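How to Set Up a Play Market Your Kids Will Want to Come Back To

By Zerrin Tuncer
November 1, 2020

Toy fruit has to be one of the best things you can bring into a playroom! We've had ours out since April and it has been a shop, a picnic, a soup and (for one long afternoon) a hospital for pears. If yours is sitting at the bottom of a toy box, try giving it a proper market stall.

What you need

A low table, pale if you have one, so the colors really pop
A plastic basket with handles for the shopper
A small shelf or rack for the back of the stall
Toy fruit, 6 to 11 pieces
Scrap paper and a fat marker for price tags

Set up the stall

Push the table against a wall and clear everything off it. Stand the shelf along the back edge and spread the fruit out so every piece can be seen and grabbed. I like to mix shapes – something round, something long, something bumpy – and save the duplicates for restocking later.

Put the basket in the middle of the table, where the shopper and the shopkeeper can both reach it. One with holes in the sides is great, because little ones love peeking through to see what they've already bought.

Fill the basket

Start with the round fruit and let it roll to the side. Long pieces like bananas go in last, and it's easiest to hold them around the middle and lower them in over the rim.
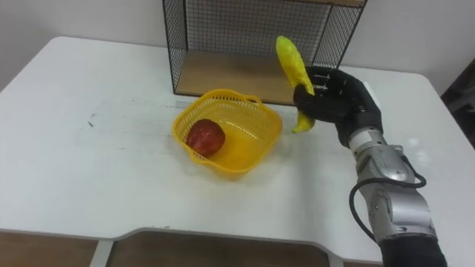

Apple in the basket, banana at the rim.

Add a shopping list

Draw the list if your child isn't reading yet. Two items is plenty for a first trip, then work up to five. My friend Gwenaël Pichon draws his lists with one silly item at the bottom, and his daughter goes wild for it. We named our shop Tatlı, wrote the sign together and taped it to the shelf.

Prices are up to the shopkeeper. An apple in our house once cost 3,000 buttons and there was no haggling!

Pack up

Tip all the fruit back into the basket and slide it onto the shelf. Wipe plastic pieces with a damp cloth and mild soap, and let them dry before you put them away. Keep the price tags in an envelope for next time.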